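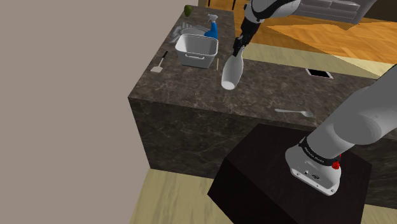

I have been salting pasta water wrong for most of my adult life, or so I was told by a stranger in the comments under a recipe with 2901 reviews. I read a lot of those reviews. I'd say I read more reviews than recipes at this point, and I've come around to thinking that the recipe itself is the least useful thing on the page.

What I want to argue for is cooking without measuring. I don't mean baking, please don't write to me about baking. I mean the soup, the beans, the thing you make at 6:30 when everyone is cranky and there's half a cabbage looking at you.

My grandmother had one cookbook, from the church in Arnen where she grew up, and half the entries in it were a list of ingredients with no amounts at all. "Onions, lard, a good piece of beef, bake till done." That was the entire recipe! As a kid I thought it was lazy printing. Now I think the women who wrote it assumed you had a tongue in your head and would use it.

Compare that with the meal kit I tried last December. Skikus, it was called, and I signed up for the discount like everybody does. The soy sauce came in a tiny packet. The butter came in a tiny packet. There were 14 steps on the card for a chicken and rice dinner, and one of them was "stir." I followed every step and the rice was bland, and I stood there in my own kitchen, with a full jar of salt next to the stove, wondering if I was allowed to add some. That's a terrible thing to do to a grown woman.

I do get why people like exact numbers. If you never learned to cook at home, "season to taste" is about as helpful as "drive until you get there." My first apartment was over the Chevalier dry cleaners and I lived on toast and one casserole, which I made with a measuring cup in each hand, and I was grateful for every teaspoon that recipe gave me. So sure, start there. Use the cups. But at some point you have to look up from the page, and a lot of us never do, and I blame the apps a little. The one on my phone tells me I've saved 1000 recipes. I have cooked maybe a dozen of them – the same dozen, over and over, and still with the phone propped against the toaster as if the chili might have changed since last week.

So this winter I quit for a month. No phone in the kitchen. The first lentil soup was too thick and the second one was mostly water with ideas. I put far too much vinegar in a slaw and we ate it anyway, making faces. Then somewhere in the third week I tasted a pot of beans, thought "lemon," put in lemon, and they were the best beans I've made. I couldn't tell you how much. Some lemon.

My sister, who owns an 80 dollar scale and weighs her coffee, says this is all very nice until I want to make the same beans twice. She has a point there. I've made them three times since and they've come out three different ways, and the last batch was only okay. I'm having them for lunch tomorrow regardless, with whatever's left of the cabbage.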